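Search this encyclopedia
Search Advanced Contents A–Z

Household chore automation

Last revised Saturday, June 23, 2018, by the technology desk

Household chore automation is the use of machines to carry out everyday domestic work such as tidying, washing up, folding clothes and putting things back on shelves. The term is usually kept for machines that handle many kinds of object, and leaves out appliances built for one job, such as the washing machine. The same methods are studied for light shop-floor work, including shelf filling and the packing of small orders.

Tidying is one of the most studied chores. It calls for a machine to find an object, grip it without damage and set it down somewhere sensible. Trial areas are commonly small and walled, with a pair of arms fixed at one side, a few shelves or hooks, and a mix of soft toys and packaged goods.

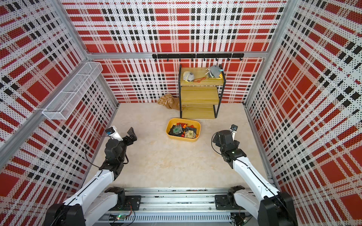 Two arms at a tidying area with a shelf unit, soft toys and a yellow container, and the same area from close to one gripper.
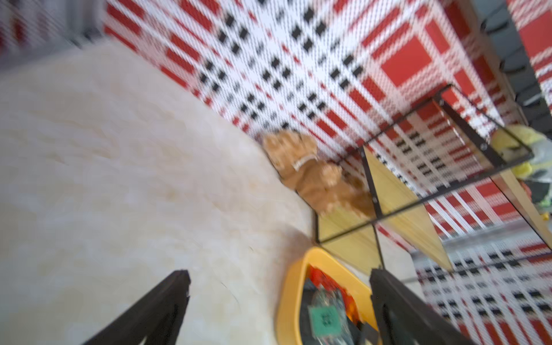 Machines of this sort are solving a problem no household has, according to one reader of an earlier version of this article, who wrote that a parent clears a playroom floor in the time a robot takes to choose its first toy. The reader added that speed should be reported beside every success rate. Several later studies have done so.

Soft and shiny objects

Rigid objects of known shape, such as boxes and tins, were the first to be handled reliably. Soft toys are harder to model – they sag, roll and change shape when squeezed – but they forgive a poor grip, and a dropped one rarely breaks. Snack packets are a common source of failure. The foil reflects light and confuses depth sensors, the contents shift inside, and packets lying in a heap hide one another's edges. Cords and key rings are thin enough to be missed by a camera and may slip between the fingers of a simple gripper.

Patterned backgrounds are a further difficulty. A program trained in front of a plain wall may lose track of objects when the wall is tartan or flowered. Some laboratories change the wall covering between trials for this purpose.

Methods

Early systems followed fixed instructions and needed each object to be in a known place. Most present work uses learning from demonstration, in which a person guides the arms through a task many times and a program is fitted to the recorded movements. Cameras are often placed on the wrist as well as above the work, as the arm itself can block the overhead view at the moment of gripping. Wrist views blur when the arm moves quickly, and many systems slow down before closing the fingers.

The Kundville trials

The Kundville trials compared two-armed systems on a single tidying task, using 231 household objects. The Pludance system placed 98 of 100 boxed items correctly when the boxes were set apart from one another. With mixed soft toys and packets in a heap, no entrant finished the task without help in more than 4 attempts. The organisers at Lund judged that the gap came mainly from recovery: a person who drops a packet picks it up again, whereas most of the systems carried on as if they still held it.

A second round, limited to shelf filling, is planned for September at the Ivudley site.

Present state

No general-purpose chore robot is in ordinary home use. Floor cleaning is the main exception among domestic tasks, and it involves almost no handling. On the shop floor, machines are used where goods are uniform and the layout can be arranged to suit them. Cost, safety around children and pets, and the time needed to teach each new task are the obstacles most often given.

See also: Bin picking; Domestic appliance; Grippers; Learning from demonstration

This site uses cookies to remember your settings. By continuing to browse you agree to our use of cookies. Accept Find out more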